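Msimang diocese opens parish registers to digital index after lengthy conservation review

December 29, 2024

By Adaeze Jibrin

The Diocese of Msimang has opened a searchable index of its older sacramental registers to researchers and parishioners, ending a review that began when damp was found in the storage room where most of the books were kept.

The index covers 72 registers of baptisms, marriages and burials from 17 parishes. It gives the name of the person, the type of sacrament, the parish and the year. It does not show the full entry, and it does not include images of the pages. Anyone who needs a complete record must still apply in writing to the chancery office.

Father Garba Balogun, the diocesan chancellor, said the limits were set by canon law and by the civil privacy rules that apply to the diocese.

"A parish register is a legal document of the church," Balogun said. "It proves that a person was baptized, and it carries later notes on confirmation, marriage and ordination. We can help people find the right book. We can't put the whole book on a public page."

Under the Code of Canon Law, each parish must keep registers of baptisms, marriages and deaths, and the pastor is responsible for seeing that they are correctly written and carefully preserved. Older books are also to be guarded under diocesan rules. In Msimang, those rules were last revised before any of the registers had been scanned, and they did not say who could approve access to a digital copy.

A new decree, signed in November, settles that point. The pastor remains responsible for the register itself. The chancellor now controls the scanned copy and decides on requests to see it. If a pastor and the chancellor disagree, the matter goes to the vicar general.

The decree also sets a closing period. Baptism entries do not appear in the index until 100 years after the date of the sacrament. Marriage entries are closed for 75 years and burial entries for 50. Entries that mention an adoption, or that carry a note of a decree of nullity, are left out whatever their age and can be released only by the chancellor.

The registers were moved out of the parishes over several years and brought to a room on the ground floor of the former minor seminary in Metau. The building has thick outer walls and few windows, and it was thought to be suitable. A routine check later found raised humidity along the north wall and early signs of mold on the bindings of eight books.

Ebere Oyewole, the diocesan archivist, had the whole collection moved to an upper floor and asked for an outside assessment. The assessor, paper conservator Bjarke Damgaard, reported that the damage was limited to covers and endpapers. No written entries had been lost.

Damgaard's report made a distinction between two groups of books. Those written in iron gall ink on rag paper were in fair condition, with some browning where the ink had been applied heavily. Those from the middle decades of the last century were weaker. They had been written in a range of commercial inks on wood pulp paper, and the paper had turned acidic and brittle at the edges. 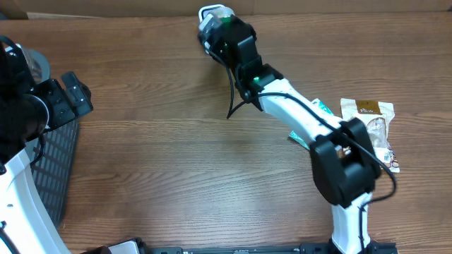
The report advised that the second group be scanned first and then withdrawn from ordinary use. It also advised against lamination and against any adhesive tape, both of which had been used in the past on torn pages. Tape was found in 17 registers. It has been removed from the pages where it covered writing and left in place elsewhere.

Each book is now stored flat in an acid-free box. The room is kept at a steady temperature, and relative humidity is logged daily. The archive has set an upper limit of 55 percent – readings above that level for two days in a row must be reported to the chancellor.

Indexing took longer than scanning. Entries were made in Latin in the oldest books and in two local languages in later ones, and first names were often changed to a Latin form. The same man could be Ioannes at his baptism, John at his marriage and something else again in the burial register. The index keeps the spelling found in the book and adds a standard form in a separate field. A search checks both.

Surnames were harder to handle. In many entries from the first mission stations, the priest wrote only a baptismal name and the name of a sponsor. Where no surname was written, the field has been left blank. Oyewole said her staff had been told not to supply one from other sources, even when the family was well known in the parish.

"The index has to say what the register says," she said. "If we correct it, then a person comes to us with a certificate that doesn't match the book, and we've made a new problem."

The oldest book in the collection is a combined register from the mission at Zistivport, where baptisms, marriages and burials were entered in order of date without separate sections. It contains 1,959 entries. A number of these carry marginal notes in a second hand, which refer to marriages held at other stations. Some of the stations named in the notes no longer exist, and their own registers have not been found.

The Zistivport book is also the only one for which the index gives page numbers. In the others, page numbering was either absent or had been altered when books were rebound, so the archive uses entry numbers instead. A note on the search page explains the difference.

Requests for certificates will follow the same path as before. A person who needs proof of baptism for marriage, for religious profession or for entry to the seminary should contact the parish where the sacrament took place. If the register is now in Metau, the parish will pass the request to the archive, which will issue the certificate under the seal of the chancery. There is no fee for certificates needed for a sacrament.

Family history requests are treated separately. They must be made on a form, with the relationship to the person stated, and they are answered in order of receipt. The archive charges a fee for these searches and will not search more than one parish on a single form. It will not carry out a general search for all people with the same surname.

Femi Fashola, who teaches church history at the Hondent Theological Institute, said the registers were useful to historians for reasons that had little to do with family trees. They show how often a priest visited an outstation, how long families waited between a birth and a baptism, and who was asked to serve as a sponsor.

"You can see the role of the catechists in these books very clearly," Fashola said. "The same names come up as sponsors and as marriage witnesses over many years. Official reports to the bishop hardly mention them, but they were the ones present."

Fashola said the lack of page images would slow down academic work, as marginal notes and changes of handwriting can't be studied from an index. He has asked the diocese to consider supervised access to the scans at the Metau reading room. Balogun said the request was being studied and that the decree allowed for it in principle, provided that the entries fell outside the closing period.

The reading room has places for eight readers and is open by appointment. Readers must show identification and sign a statement that they will not publish details of living persons. Pens, bags and food are not allowed in the room. Original registers will be brought out only when a scan is unclear, and the brittle volumes won't be brought out at all.

Parishes that still hold registers in use have been given new instructions along with the decree. Entries are to be made in permanent black ink. Corrections must be made by a single line through the error, with the initials of the pastor and the date, so that the first version can still be read. Correction fluid is not permitted. Registers must be kept in a locked cabinet, off the floor and away from outside walls.

Each parish is also required to send a signed copy of the year's entries to the chancery. That rule is an old one, but compliance had been uneven, and the review found gaps in the copies for most years. Where a parish register has been lost, the annual copy is often the only remaining record. The chancery will now send a written reminder to any parish that misses the deadline and will raise the matter at the next canonical visit.

A second stage of the project will cover confirmation registers, which were not part of the first group. Many of these were kept at the bishop's residence and list candidates by the date of the bishop's visit instead of by parish. Oyewole said they would need a different index layout and that scanning would not start until the present index had been checked against the books.

Errors in the index can be reported to the archive in writing, with the entry number. The archive will compare the entry with the register and correct the index where the two differ. Errors in the register itself can be changed only by the procedure in canon law, on the basis of documents or sworn statements, and such changes are added as a note in the margin next to the original entry.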